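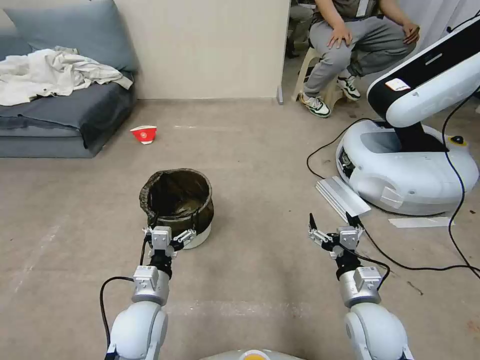

Gondero Facilities Operations, Floor Care and Turnover Team

From: Maxine Hinds
To: turnover-list
Subject: Re: [turnover-list] Pickup task and the new shift sheet

Virgil, replies inline. I cut the part about parking.

> On Sunday Virgil Ciobanu wrote:
> The draft sheet lists "loose litter, lounge" under the robot and
> "bin liner change" under staff. Who owns a cup that is on the floor
> near the bin when the shift ends? Under the old sheet that was one
> person and one trip.

The robot owns it until the run is closed in the log. After that it goes to whoever is on turnover. The paper cup in front of the sofa is a normal case: on its side, with floor to approach from, and the bin standing in the open. A cup under the sofa is not in the task and should be logged as manual from the start.

> Second, the bin. If staff put it back against the wall, does the
> run fail?

The arms need clearance on the side they approach from. Leave the bin out on open floor until the run is closed. Fold the liner over the rim as far as it will go, because a loose edge can catch on the fingers. I will add both lines to the sheet.

> Third, cloth. There is often a sheet or a shirt left on the seat.
> Is that litter or laundry?

Laundry, so staff. The pickup task covers rigid and semi-rigid items on the floor. Anything on the seat cushions stays where it is during a run. Please do not tidy it halfway through, as that changes what the cameras see and the run has to be restarted.

> Fourth, hours. The summary says 1394 pickups logged and 332 handed
> back to staff. People here read that as 332 things they still do,
> plus the watching.

That reading is correct. The watching is work and will be entered as work. Code 101 is for attended runs, and it is paid at the same rate as turnover. Someone sitting on a stool a few steps away is attending a run and should book the full time. Do not split it with other codes. The May review will use the 101 hours next to the pickup count, so if they are missing the task will look cheaper than it is.

Nobody's hours are cut on the current rota. I can't speak for the one after the review, and I won't put a guess on the list. Nishimura has asked for the same data from Elolwood before anything is decided.

> Last, the floor. Cables and the aluminum strips in front of the
> base. We have to walk there.

Agreed. Strips go back on the rack before a run starts. Cables stay for now; step around them and don't move them with your foot. Each person attending must be able to reach an emergency stop without crossing a cable. If you can't, don't start.

Revised sheet goes up after the Trininero call. The limit of 500 logged items per book is unchanged. Send corrections to the list and not to me directly, so the night shift sees them.

Maxine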